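Section 7. Preparing a donated artwork for the memorial auction

This section is for artists and sellers who offer a work through the Prorport charity auction page. It explains how to enter the work, set the lowest price and hand the piece over. For work which is sold directly from a gallery, use section 13 instead.

Before you start

You need your seller account, the measurements of the work with and without the frame, and the name of the fund which will receive the money. The fund must already be approved in Prorport. If you do not find it in the list, write to Salim Mfaume at the Hukside office before you enter anything.

Entering the work

1. Sign in and open the page My Works. Press Add, then choose Donated Work.

2. Type the title of the work. If it has no title, write Untitled and the year. Please do not put the name of a victim or a family in the title unless the family has agreed in writing.

3. Choose the material from the list. For stained glass, choose Glass, leaded or Glass, copper foil. For mixed work, choose the material which covers the largest part.

4. Enter the height, width and depth. Then enter the weight with the frame. The venue uses this number to choose the hooks.

5. In the field Statement, write a few sentences about why you made the piece. The field accepts up to 3,000 characters, spaces included. Bidders read this text first, so it is good to write it in your own words.

6. Under Beneficiary, select the fund. You can divide the money between two funds – in this case, enter the share of each one. The shares must add to 100 percent or the page will not save.

7. Enter the lowest price. It is not shown to bidders. If you leave this field empty, the work will be sold to the highest bidder at any price.

8. Press Save as Draft. Check the preview, then press Submit.

Note: After you press Submit, only the office can change the lowest price. You can still correct the statement until the first bid.

Caution: Do not accept a private offer for a work that is already submitted. If someone writes to you and wants to buy it directly, send this person the link to the auction. A work sold two times causes much trouble for everybody, and the fund can lose the money.

Handing over the work

1. Print the label from the page My Works and sign it.

2. Attach the label to the back of the frame with string. Do not use tape on glass or on a painted surface.

3. Bring the work to the Ibarra Hall desk at least 14 days before the auction opens. For the December auction, ask Sheena Urquhart for the opening hours of the desk.

4. Keep the receipt. You need it if the work is not sold and you want to take it back.

Caution: Glass panels must travel standing on the long edge, never flat. Put foam at all four corners – newspaper alone is not enough. 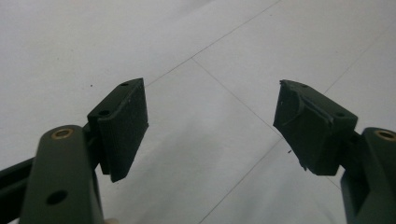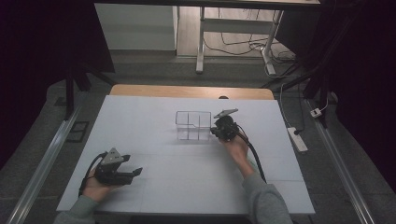 Can I withdraw my work after the bidding has started?

Only with the agreement of the office. Write to Hukside with the number of your receipt and explain the reason. If there is already a bid above your lowest price, the sale must normally go on.

Section last changed: 11 Jul 2018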